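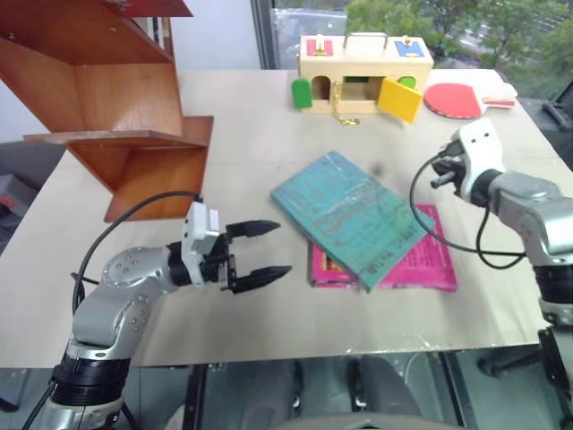
予備グリッパーの見積もり、チケットを切ったまま放置してました、すみません!3月の予算締めまでにもう一度整理します。もともとの相談は「指先を何組買い足すか」だったんですが、話しているうちにケーブルの件のほうが大きくなってきまして。いまの配線だと手首のところからケーブルがぐるっと輪になって出ていて、右腕なんて上の本の角にかぶさってるんですよね。本を重ねて置く作業だと、ここが毎回気になります。なので今回の申請は、指先とケーブルまわりをセットで出したいです。

件名:双腕セル 消耗品とケーブル保護材の購入相談
状態:対応中
起票:Yara Najjar
担当:Siebe Aerts

[追記 1]Yara
現状のメモです。左腕のグリッパーが閉じきる手前で一瞬止まることがあります。再起動すると直るんですが、半日くらいでまた出ます。最初は指先の摩耗だと思って、予備の指先に替えてみました。変化なし。次にコネクタを挿し直したら、その日は一度も出ませんでした。ということはケーブルかコネクタだろう、というのが今の私の読みです(自信は七割くらい)。

[追記 2]Siebe
ログを見ました。止まるときは必ず通信エラーが先に出ています。コードは137。指先の問題ならこのコードにはならないはずなので、指先の大量購入はいったん待ってください。手首を大きくひねった姿勢で出やすいか、確認をお願いできますか。

[追記 3]Yara
確認しました!手首をひねる動作だけを80回まわして、エラーは5回。まっすぐのままだとゼロでした。わかりやすすぎて逆にちょっと笑いました。ケーブルの輪を小さくまとめて仮留めしたらどうかなと思ったんですが、きつく留めすぎると今度は根元が引っぱられるので、途中でやめてます。ちゃんとしたケーブルガイドが欲しいです。

[追記 4]Yara
見積もりの話です。Dukbridgeさんは腕用のケーブルガイドと交換ケーブルを一式で出してくれるそうで、納期は46日。正直長いです。Tondidineさんはケーブル単品なら在庫あり、ただしガイドは扱いなし。Mastenia案件のときはどっちから買ったんでしたっけ?Hadiさんが発注していた気がするので聞いてみます。

[追記 5]Hadi Mahasneh
Masteniaのときは両方から買いました。ケーブルはTondidine、ガイドはDukbridgeです。長さだけ注意してください。前回は短いほうを頼んでしまい、肘を伸ばしきると足りなくなって買い直しています。いちばん遠くに手を伸ばした姿勢で測るのがおすすめです。

[追記 6]Yara
ありがとうございます、危うく同じことをするところでした。机の奥のほうのおもちゃ箱(扉と留め金のついたやつ)に届く姿勢で測り直します。あれも今後の課題に入っているので、手首のひねりは本のときより増えそうです。となると、ケーブルは左右とも替えて、予備も1本ずつ持っておくのが安心かなと。
いまの購入案はこんな感じです。

交換ケーブル 左右各1本+予備各1本(Tondidine)
ケーブルガイド 左右各1式(Dukbridge)
指先 予備1組のみ(当初案から減らしました)
面ファスナーの結束バンド 1巻(どこでも買えるので消耗品費で)

[追記 7]Siebe
案はこれで良いと思います。予備ケーブルは設備費と消耗品費のどちらにつけるか、Kálmánさんに確認が必要です。ガイドが届くまでは、手首の回転範囲をソフト側で絞っておきます。作業は少し遅くなりますが、週の途中で止まるよりはましかと。

[追記 8]Yara
範囲制限、入れてもらいました。本をつかんで重ねる動きは今のところ問題なく回ってます。おもちゃ箱のほうは角度が足りない扉がありそうなので、ケーブルが来るまで後回しにしますね。Kálmánさんからは「予備も同時購入なら設備費でよい」と返事をもらいました!なのでケーブルは4本まとめて一枚の申請書にします。
残りは長さの実測と、Dukbridgeさんに納期を縮められないかの相談です。測ったらここに書きます。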